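Looking after wooden toys: a few things that work in our house
Nov 25, 2020

I love wooden toys! They last for years and they sound nice when they get tipped out on the floor (well, mostly). They do need a bit of care though, and wood doesn't like being treated like plastic. These are the habits I've settled into.

Washing without soaking

Never leave wood in the sink. It drinks up the water, swells, and then splits as it dries. I mix 125 ml of white vinegar with 800 ml of lukewarm water, dip in an old flannel, wring it out as hard as I can and wipe each piece. Then I go over everything with a dry tea towel and stand the pieces on their edges overnight, well away from the radiator. The vinegar smell has gone by breakfast.

For crayon, try a dab of toothpaste on a damp cloth, the plain white sort. Rub gently over painted bits and stop if any colour comes off on the cloth. Sticky label glue comes away beautifully with a drop of cooking oil left on for 2 minutes.
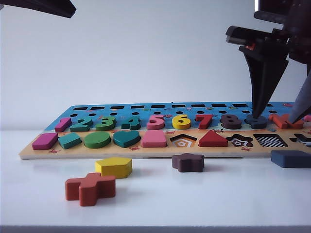 Can you oil a toy that has printed pictures on it?
Keep the oil to the bare wood, and go round printed parts with a cotton bud. Oil can creep under the print and leave it patchy, and there's no getting it out again.

Sanding rough edges

Fine sandpaper wrapped round a lolly stick is brilliant for this. Go with the grain, wipe off the dust and feel along the edge with your fingertip. If a splinter is lifting, glue it down first and leave it till the next day before you sand.

Storing the small pieces

Drawstring bags beat boxes every time, in my view. I sew mine from worn-out pillowcases, 2 bags to a case, and put a matching scrap of ribbon on the bag and on the shelf where it lives. Lofts and sheds are too damp in winter. If something has been out there since the summer, bring it in and let it sit in a cool room before anyone plays with it.

I do the big wipe-down every January, when the new things need shelf space anyway, and it's a lovely job with the radio on. Next time: getting felt pen out of a pine table!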